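Usha Varghese
March 28, 2019

Right, I've finally read the whole draft trade agreement between Tranden and Havden, all 718 pages of it, and I have THOUGHTS. Thread!

First thing: it's so much more interesting than the summit coverage made it sound. Everyone filmed the handshake and hardly anyone mentioned the food chapter, and the food chapter is brilliant.

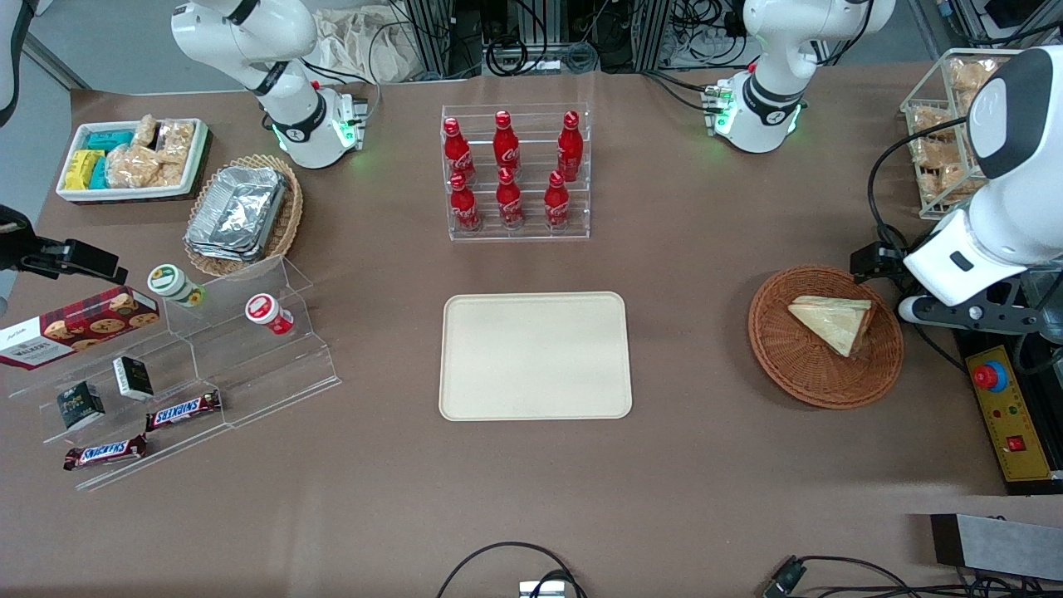
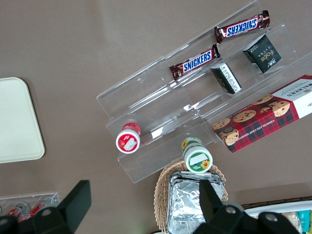 So, the food chapter. At the moment a small baker sending biscuits over the border fills in 16 forms. Under the draft it drops to five. Five! I read that page twice to make sure.

The tariff list at the back has 1,015 lines and yes, I went through them (two evenings, a lot of tea). Most cuts come in straight away. Dairy is the big exception and gets a slow phase-in, which the Havden farmers fought hard for.

Then there's Kravets. For anyone new to this, it's the border crossing where the lorries queue every time the two governments fall out. The draft gives it a joint customs post, with officers from both sides in one building. People have been asking for that since I was at school!

My favourite bit is the disputes section. Complaints go to a panel sitting in Stultudari, and both sides have to publish their arguments. In public, in plain language. I'd love to see that copied elsewhere.

What I'm less sure about: either government can walk away with very little notice. After the threats we heard from the Tranden president in the winter, that clause makes me nervous, and I hope MPs push on it.

A few of you have asked about fishing. It's been left out completely and will get its own talks. Probably wise, they'd still be arguing over herring otherwise.

Both parliaments still have to vote, Havden first. I'll be watching the whole debate and posting as I go, so mute me now if customs law isn't your thing :)

Going back to read the annex on road permits.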